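Ladura Garment Steamer, Tabletop Model
Sold by Skedero Home and Laundry

Price: $138
Delivery: Monday to Friday, orders before noon leave the same day
In the box: steamer, fabric brush, heat glove, measuring cup, door hook, instruction booklet

The Ladura is a small steamer for people who iron a few pieces every week and do not want to keep a big board in the apartment. You fill the tank, press the button with the foot or with the hand, and the steam comes after around 40 seconds. The hose is long enough to work on a table or on a hanger behind the door.

We took this model into our shop in February, after we stopped selling the older Fevari. The Fevari was a good machine but its tank was closed with a glued cap, and when the cap started to leak it was not possible to repair it. On the Ladura the cap is a normal screw with a rubber ring. We keep the rings in stock and they cost 2 dollars.

What fabrics it is for

Cotton, linen, viscose, polyester and most mixed fabrics. For thick cotton please use the high setting and pull the cloth a little with your free hand while you work. For silk use the low setting and keep the head one finger away from the cloth. We do not recommend it for velvet, leather or anything with a waxed surface. Sharp trouser creases are also difficult, for this a classic iron is still better.

With cotton shirts and tops, begin from the inside if you can. Go first along the hems and seams, where the fabric is double and takes more steam, and after this do the wide parts. Let the garment rest for six minutes before you fold it.
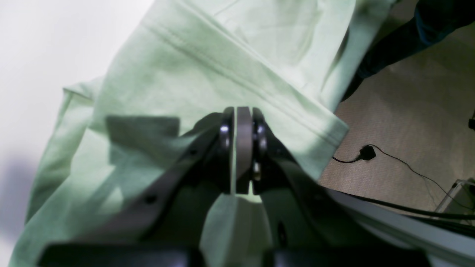 Giang Hồ wrote to us that the hems on her cotton tunics stayed wavy even on the high setting, and that it became better only when she put a folded towel under the cloth and used the brush. She also asked if the brush can be bought separately, because hers lost some bristles after one summer. Yes, it can. Please write the word "Ladura" in your order, the Fevari brush has a different clip.

Water and cleaning

Use tap water if your water is soft. If it is hard, mix it half and half with distilled water. Do not put perfume, starch or vinegar in the tank during normal use. For cleaning, the Symonenko descaling powder works well and does not smell. One bag is enough for one cleaning. Empty the tank every time before you store the machine.

Technical data

Power: 1,000 watts
Steam settings: 2
Hose: 6 feet
Color: white with gray handle
Plug: standard US, grounded

Warranty and returns

The warranty covers the heating part, the hose and the switch. It does not cover damage from scale. If you want to return the steamer, please dry the tank and send everything in the original box. Our repair desk answers the phone on Tuesday, and by email on all working days.

Spare parts: tank cap ring, fabric brush, heat glove, hose clip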